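PRESS RELEASE

Illholm, May

Skornov brings assisted suturing to the Illholm training theatre

Skornov, maker of software for surgical robots, has put its Adico system into daily use at the Illholm training theatre. Adico guides the robot arms through routine stitches on tissue, while a member of staff sits at the console and can take over at any time.

Until now, the staff at Illholm closed every practice incision by hand control. In a normal week this meant almost 200 closures, and the long hours at the console were hard on neck and wrists. With Adico, the operator chooses the place of the stitch, approves the plan and watches the thread. All 5 operators keep their posts – their shifts at the console have become shorter, and the free time goes to teaching.

Black suture thread and metal instruments at the tissue: 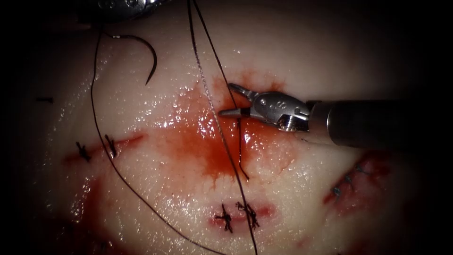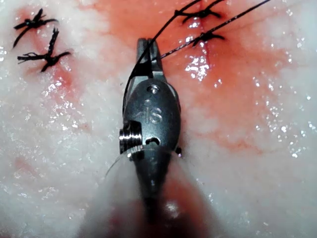
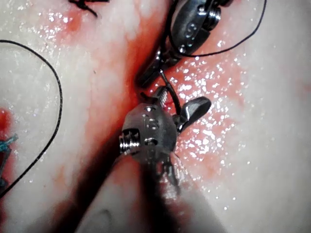
For Hồ, the first weeks were not easy, because "watching is also work" and a pause in the afternoon is still needed. The shorter shifts are welcome, but the staff have asked that everyone continues to sew by hand control on Friday, so that the skill is not lost. Skornov and Illholm have agreed to this.

The operators also decide which closures are given to Adico. Difficult ones stay with the person at the console.

Training places for visiting teams can be requested from the Illholm office.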